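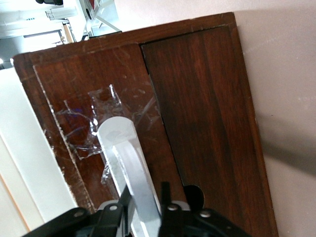 Two doors, dark wood, plenty of scratches on the left one.

Home office tips: keeping your passwords and papers safe without going nuts

I've been meaning to write up how I handle the computer side of our household, and since my bank made me reset everything last month I finally have it all fresh in my head. I'm no expert. I fix chairs for a living. But I got fooled once by a fake delivery message, it cost me $716, and I've been a good student ever since.

Start with your email. Everything else hangs off it, because every "forgot my password" link in the world lands in that inbox. Give it a long password you use nowhere else and turn on the two-step login. I did mine before breakfast and still had time to burn the toast.

Then get a password manager. I put it off for years! The first evening I typed in seven logins, quit, and went to bed. After that I just added each site as I happened to use it, and by May I had all the ones that matter. Don't try to do the whole pile in one weekend, you'll hate it and stop.

For the one master password, I use a string of silly words that only make sense to me. Write it on paper while you're learning it. I know some people will yell about that, but a burglar in my house wants the TV, and the crooks who want my email are nowhere near my sock drawer.

Old accounts are the sneaky part. I searched my inbox for the word "welcome" and got 2,616 messages (I never delete anything, my wife has views on this). Most were junk, but in there was a Feltero account from when we bought curtains, still holding an old card number, and a Celham login I had no memory of making. I closed both. Closing them took longer than opening them, of course – Feltero wanted me to call during business hours. 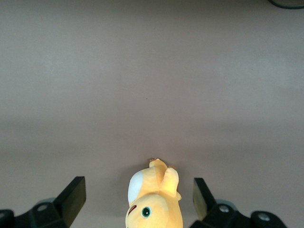 Stellan Hedlund wrote to me after my last post and said I should be nagging people about backups before passwords. A stolen password can be changed, he said, and a dead hard drive with your tax returns on it can't. He keeps two external drives and swaps them on the first of the month, one plugged in and one at his sister's.

Fair enough, Stellan. I only have the one drive, but I do unplug it when the copy is done. If something nasty gets onto the computer it can scramble whatever is connected, and that includes your backup. Put a sticky note on the drive with the last date you used it. Mine says 2021-02-01, so I'm feeling pretty smug this week.

And once in a while, open a file from the backup. Any file. I once found a whole folder of scans that had copied over as nothing at all.

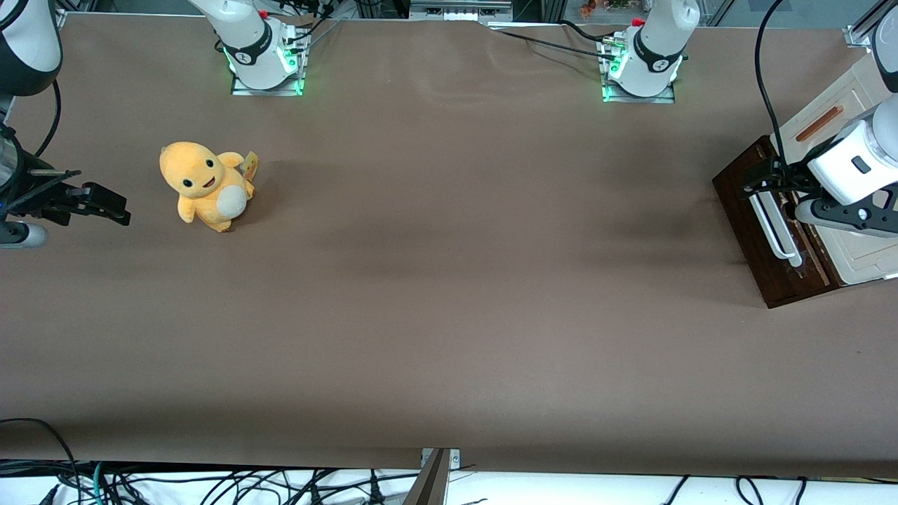
Teodor Nyberg

A few smaller things I wanted to squeeze in.

Change the password on your router, the one printed on the sticker. While you're in there, set up the guest network and give visitors that one. Our Wuta thermostat is on it too, and the printer would be if I could get the printer to cooperate.

Set your phone to lock after 30 seconds. It's annoying for two days and then you stop noticing.

If somebody calls and says they're from the bank, hang up and dial the number on the back of your card. Be rude if you have to – a real bank employee will understand. Same goes for texts with a link in them. I type the address in myself now, even for the dull stuff like the Śliwiński invoices for upholstery foam.

Shred anything with an account number on it. I do a batch while the coffee brews, and the strips go in the compost if the paper isn't shiny.

Next time I'll get into what to do with an old laptop before you give it away, so if you've got one sitting in the closet, hang on to it until then.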